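Teaching the arm to put the steamer in the pot

Posted Jul 1, 2026

I have been spending evenings on the teleoperation setup again, and I want to write down how the steamer task went before I forget the details. Kavinda Chowdhury asked for notes too, so this covers both.

The task is short. There is a steel pot with two loop handles and a round bamboo steamer with a yellow plastic piece over the top. The robot has to pick up the steamer, bring it over the pot and set it inside. I do it by hand through the Trandholm controller, the software saves what the arm did and what the cameras saw, and later a policy gets trained on the recordings. I chose it after the cup stacking task because the fit is tighter. A cup can go down a little crooked and still stack. The steamer will catch on the rim of the pot and stay there.
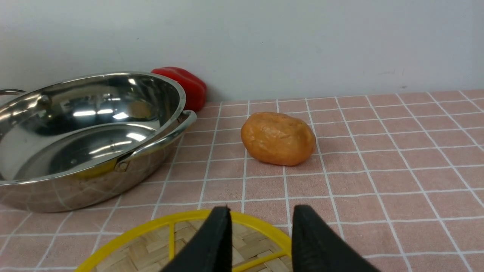 My first session was 13 demonstrations and I threw out 9 of them. Most of the bad ones had the same problem. I was steering by the head view and ignoring the wrist view, so I came in too low, bumped the steamer, backed off and tried again. A person watching would call that a success in the end. The policy doesn't know the bump was a mistake, and it will learn to bump.

Shiuli Howlader, who has recorded a lot more of these than I have, told me to do three things. Pause before closing the fingers. Don't correct in two directions at once. If you would be embarrassed to show the episode to someone, delete it right away, because you won't go back and do it later. I have followed the third one pretty strictly. The first one felt slow, but my recordings got shorter overall once I stopped making second attempts.

Setting up between episodes takes longer than the episodes. I move the food and the pot a little each time so the policy can't just memorize one spot, and I write the layout down in a notebook.

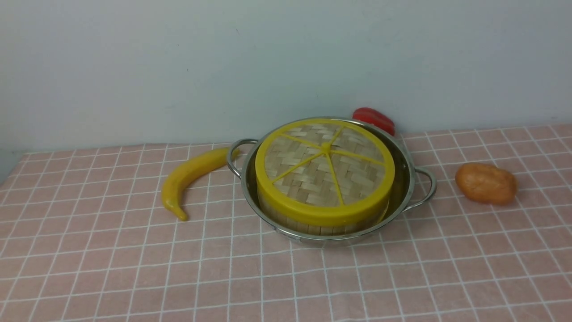

Deciding what counts as done was harder than I expected. At first I stopped recording as soon as the fingers let go, and Shafiq Haque pointed out that the last moment of the episode then still had the arm in the way. Now I open the fingers, lift straight up, move the arm out of the head view and stop there. With the arm gone I can check the final state properly: steamer down inside the pot, yellow ring on top, the banana and the potato still on either side and not knocked across the cloth. A slight tilt in the steamer passes. If it's hung up on the rim, I delete the episode.

I also changed how I grab it. I had been going for the outer ring, which is wide and easy to see, but the steamer swung when I lifted it from one side. Going for the middle is better. There is a small raised hub where the yellow spokes meet, and the fingers can come down on both sides of it. It takes more care to line up — the wrist view is the only one that helps — and the load hangs level after that.

The target is 256 good episodes before I train anything. Stella Laizer thinks I could start sooner and see what fails. She may be right, but training on the Sutter machine means waiting for a slot, and I'd like to use the slot on a full set.

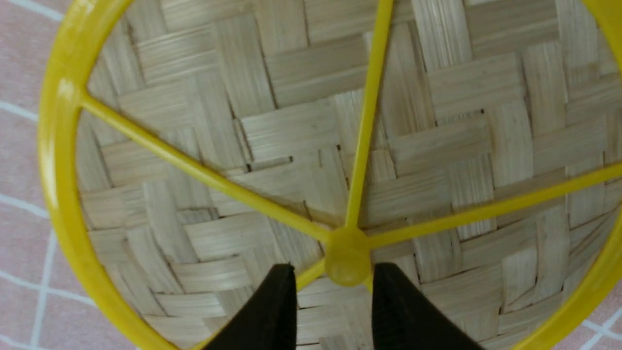
Still to do

Record a batch with the lights turned down.

Swap the pot's starting side more often. My notebook says I favor the left.

Ask Kalliopi Kourkoulas if the Stama export script keeps the wrist and head video in sync. I had 2 episodes where they looked off by a moment.

Look at the controller's grip trigger, which has been sticking a little at the end of its travel.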